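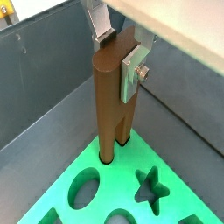

Is it worth printing your own shape sorter when the stores are full of them?

It depends on how much you like sanding. A store one is cheaper once you add up the time, but a printed one lets you choose the shapes and how tight they fit, and you can replace a piece when it goes missing.

I wrote a little about the green board last month and got enough emails that I figured I'd put the whole thing down in one place. The original file came from a sharing site, where it had around 4,000 downloads and very few comments. I've changed most of it by now. The overall size is the same and the star is the same. The rest I redrew.

The board is plain green filament from Hudex, the bright one. I bought it at Willems because it was on the clearance shelf. I would have picked a duller color if I'd been paying full price, but it has grown on me and it is easy to find in a toy bin. The pieces are in different colors. Brown was the end of a spool I had from a planter project, so the two-legged piece came out brown.

That piece is the one people ask about, so I'll start there. Most of the pieces in a sorter have one outline and one hole. You turn the piece until the outline matches and it drops in. This one looks like an H with a rounded top, and it has two legs that need two openings. You can have one leg lined up perfectly and the other one sitting up on the green. Then you fix that one and the first one moves. It is a small problem but it keeps coming back every time you pick the piece up.

I made the first version with legs that were too close in size to the slots. On screen it looked fine. Printed, it went in about a third of the way and stuck, and I had to tap it out from underneath with the handle of a screwdriver. Plastic shrinks a little as it cools and the first layer spreads a little, and with two legs both of those count against you twice. The second version was so loose it rattled. I ended up somewhere in the middle and left the ends of the legs squared off. I tried tapering them, and they went in very easily, but then there was no searching for the hole and the piece got boring.

If you are redrawing the holes yourself, do the oval first. It's the biggest and the most forgiving, so you can use it to find out what clearance your printer likes. Then use the same number for the star and expect to be wrong. Inside corners on a star fill in slightly and the points on the piece come out a bit fat. I file the points by hand. It takes a couple of minutes with a needle file and I usually do it while something else is printing.

The holes go all the way through. I went back and forth on that. With a closed bottom the pieces stay put when you move the board, but crumbs and lint get down in the corners and you need a toothpick to get them out. With open holes you can rinse it under the tap and be done.

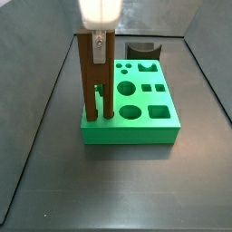
Green board on the gray tabletop. The layer lines show along the front face.

About those lines. I've been asked if they can be sanded off, and they can, but I left the sides alone. I only worked on the top and the inside walls of the holes, where the pieces rub. For the top I used a medium paper on a flat block of wood and then a finer one with water. A friend who paints model cars told me to go up to 3,000 grit and then 4,000. I did that on one corner to see. It looked nice, and there was no way I was doing the rest of the board. Green shows every scratch anyway, so stop at whatever looks even to you.

The board is thick, thicker than the file I started from. The thin one flexed when you leaned on it and a piece could tip sideways halfway in and jam. A thick slab guides the piece straight down once it gets started. It also uses a lot more plastic and takes most of a night on my Atik, which is an older machine and not a fast one. I print it flat with the good side up. If you print it good side down you get a glassy top surface, but the edges of the holes flare out on the first layer and you have to trim every one of them with a knife.

Young-sook Yoo, who lives two streets over here in Clolwood, borrowed the loose version for her grandson before I had the fit sorted out. She brought it back with a list. The oval was fine. The star was fine but scratchy. The piece with the legs had gone into the wrong hole sideways and stayed there until she pried it out with a butter knife. She also said the edges around the top of the board were sharp, and they were. I put a 2 mm bevel on the outside edge after that and it made more difference than anything else I changed.

A few things I would still like to fix. The pieces are hard to tell apart from the top when they are already in the board, especially the round-topped ones. I may print a small symbol on each, although raised symbols tend to wear off and sunken ones collect dirt. I'd also like somewhere to keep the pieces. At the moment they live in a coffee can and the can is loud.

Someone asked about wood. I did cut one out of scrap pine years ago with a scroll saw, before I had a printer. It was heavier and nicer to hold, and the pieces fit well in summer and not so well in winter. If you have the saw and the patience, go ahead. I would do the two-legged piece last, and I'd cut the legs a little long so there is something to trim.

I'm not posting my version of the file yet. The spacing between the two slots is right for my printer and probably wrong for yours, and I want to make a small test strip to go with it so people can check before they spend a night printing the whole slab. I have the strip half drawn. I'm out of green, though, so the next one will be whatever color Willems has on the clearance shelf.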